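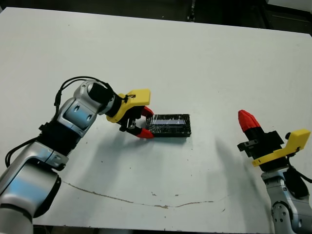
Diesel on a small workboat: what we do between fill-ups

Diesel is sold as a liquid and arrives as a liquid plus whatever was living in the hose. If you run a small boat for work, or for what your family agrees to call work, most of your engine trouble will start in the tank. These are the habits we've settled into on the Sandoval, a tubby aluminium launch that carries groceries, crab gear and the occasional couch.

Drain the separator before you start the engine

Do it first thing in the morning, when everything has had the night to settle. Open the drain, let a bit into a clear jar, close the drain, look at the jar. Water sits at the bottom. Man-sik Jang, who looked after the launch before me, kept his jars on a shelf with the month written on masking tape, and I laughed at that until April, when the April jar looked like soup.

Don't pour it over the side. I shouldn't need to write that down, but I have neighbours.

Carry more filters than seems dignified

A fuel filter costs less than lunch and a tow costs more than a holiday. Keep three spares aboard, in their wrappers, in a bucket with a lid. Put the filter wrench in the same bucket. A strap wrench is fine, and so is an old leather belt, though you'll want to have tried the belt at the dock first.

Write the engine hours on the new filter with a paint marker as it goes on. The current one says 1,008, and the next will go on at whatever the meter says when I remember, plus a small lie in the logbook.

The tank, full or not

Leave her full over winter. A half-empty tank sweats on the inside every time the weather turns, and it all runs down into your fuel. Ours holds around 90 litres, and we leave a little room at the top for the stuff to expand on a warm afternoon. Sniff the vent hose while you're down there. If a wasp has moved in, the tank can't breathe and the engine will quit at a spot of its own choosing.

Jerry cans

Buy the yellow ones for diesel and the red ones for gas, and be a bore about it. Sarahí Zepeda paints the handles as well, so you can tell them apart by torchlight. She once put gas in a diesel heater and still has opinions about it.

Fill cans on the dock and never on the deck. Wipe the spout, use a funnel with a fine mesh, and stop pouring before the last cupful. The last cupful is where the grit lives. I keep a separate can for dregs and take it to the harbour's waste oil shed when it gets heavy. 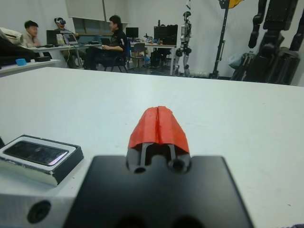
A phone in its holder, on the white table.

Getting the smell out

You'll spill some. Soak it up with an absorbent pad or cat litter, and leave the litter overnight. Then go over the spot with dish soap and warm water, twice. Keep soap away from anything that drains overboard; it makes a sheen look tidier and the harbour master look angrier. For hands, cooking oil and a spoonful of sugar, then ordinary soap. For the good sweater, regret.

Biocide, a word

Dose by the label. Doubling it kills the bugs twice and plugs your filter with the bodies. If the tank is already black and slimy, have the fuel polished and the tank cleaned before you add anything. The yard at Ranberg will come to the dock for it if you ask nicely and move your bicycle.

Bleeding the system

Practise this tied up, with coffee. Find the bleed screw, put a rag under it, crack it half a turn and work the lift pump until the bubbles stop. Nip it up while you're still pumping. Our screw takes a 10 mm spanner, and that spanner now hangs on a string beside the engine, where it can't be borrowed for the barbecue.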